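27/12/2019

Thirty-seven good takes today! I'm writing this with my feet up and my wrists complaining, and I couldn't be happier. Loïc said a week ago that I'd be bored of it by now and I am so far from bored. Every go feels like teaching a very patient child who only ever sees my hands.

I worked out (with Seraina's help, she watched me for a bit before lunch) that I was moving far too fast on the way in. My first 11 tries were all a mad dash and then a stop. She had me breathe out as I closed the fingers, which sounds daft, and it made such a difference — the playback came out lovely and smooth, and Welington put one of mine up on the big screen to show the others. I went pink.

Then we swapped over and I had fifteen minutes on the remote arm upstairs, the one they call Valine. It's fun but so strange! You push your hand forward and there's that tiny wait before it follows. Kristine is brilliant at it, she hardly seems to notice. I still prefer holding the grippers myself, one in each hand, because I can tell when I've got hold of something without having to stare at it.

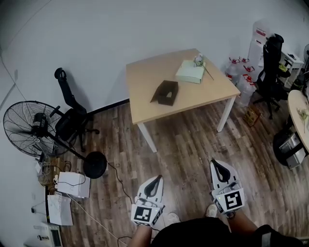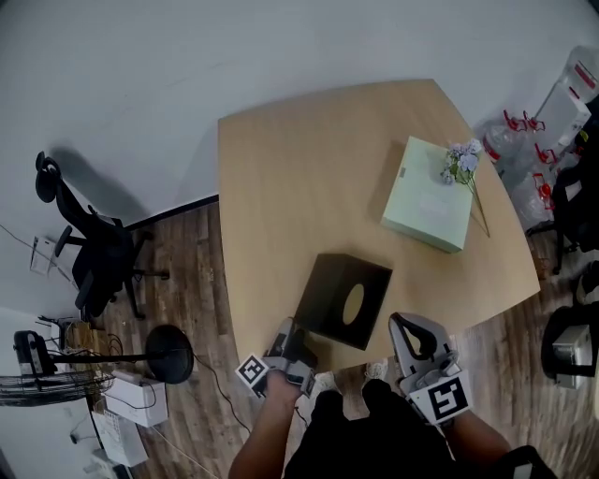 The same table, the green box on it both times.

Florante wants 70 takes from each of us before we change the task, so I've a fair way to go. I'm going to try leading with my left tomorrow, as my right does all the clever stuff and the left just hovers. Must remember to bring the wrist supports, and to ask Kristine how she sets her elbows. Bed now.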